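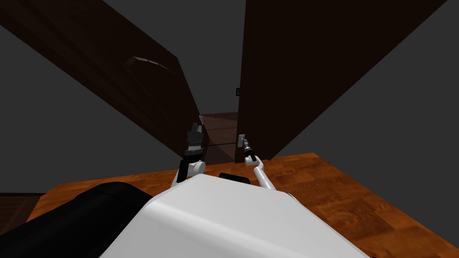

*Simulated two-armed robot in front of a pair of dark wooden doors, as rendered in Rovgate.*

**Rovgate** is a software package for planning and controlling the motion of two-armed mobile robots in simulation. Its main subject is the handling of hinged objects, such as doors and cabinets. It was written at the Sistdale laboratory by Duván Llanos and Irén Bodnár, and the first public version is dated Jul 31, 2018.

## Planning

A hinged door can only move along an arc, so the gripper which touches it must follow the same arc. Rovgate keeps a model of each hinge and calculates a path for the arm from it. When there are two doors, the planner treats both arms as one system and checks every step for collisions between the arms, the doors and the body of the robot.

The planner was first a separate program called Perron, by Cosimo Sanna. Perron could plan for one arm only. It was merged into Rovgate in March of the following year, and its file format is still accepted.

## Control

The controller runs at 400 cycles per second. In each cycle it compares the planned position of the gripper with the simulated one and corrects the difference. If the force on a door becomes higher than the limit set by the user, the arm is made softer and the path is calculated again.

The view from behind the robot's body is normally used for checking the position of the grippers against the door edges.

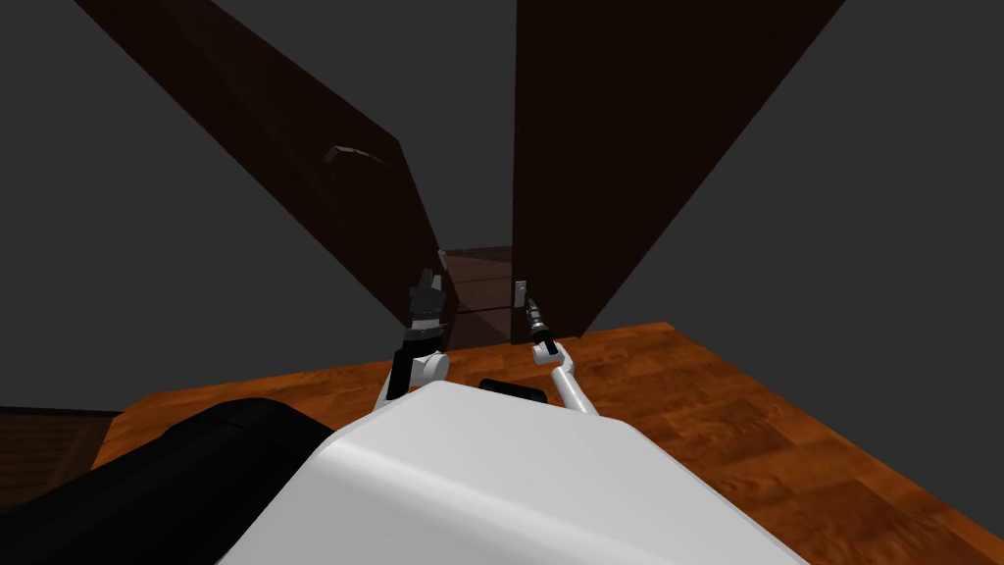
## Test set

The standard test set, Grallia, contains 503 tasks, of which 354 concern furniture with doors and 97 concern drawers. The remaining tasks use lids and flaps. Lucrezia Martinelli prepared the furniture models, and Siu-ming Ho wrote the scoring tool. A task is counted as finished when each hinge has reached its target angle and both grippers have let go.

## See also

- Motion planning
- Inverse kinematics
- Impedance control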